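Myfanwy Yorath
2025-12-12

1/ Today I am tidying the sitting room before my guests come. I rent this flat with all furniture inside, and the furniture is much more elegant than I am. I will write a small thread, maybe it helps somebody with old-style pieces.

2/ First, the sofa. The owner, Mrs Palamarchuk, told me only one thing when she gave me the keys: "Please, no wet cloth on the carving." So I use a soft paintbrush, the kind for children, and I go along the wood slowly.
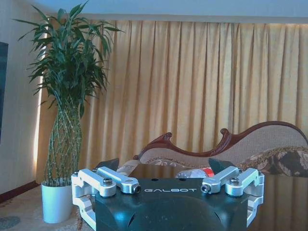

3/ The sofa needs the most patience of everything in the room. Dust likes to sit in the curl on the left side, and then it follows the long wave of the wood to the right. The fabric is light, so I don't eat there, only tea and very carefully. I keep the dark cushion with the flowers at the right end, it is my favourite. And yes, the plastic bottle with the red label still has to leave the table. I will do it after this post!

4/ For the fabric I use the vacuum cleaner with the small brush, on the lowest power. My friend Inna rubs hers with a dry sponge. I tried it once and did not see much difference, but she is very sure about it.

5/ Now the table. A glossy top shows every finger. I bought a bottle of Bilyk polish, 200 ml, and I think it will last me until June. You need really very little. Two drops on a dry cloth, then a second clean cloth after.

6/ My mistake in the first month was to put polish on the metal parts too. It left a grey line and I needed three evenings with cotton buds to remove it. Now I go over the metal with a dry cloth only.

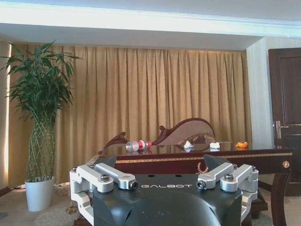

The gold trim and the little brass ornament. Dry cloth only!

7/ If someone knows a good felt pad for thin table legs, please write to me. The ones from Dukell fell off after around 2 weeks and the floor here scratches easily.

8/ Guests come at seven. I still have to find the coasters.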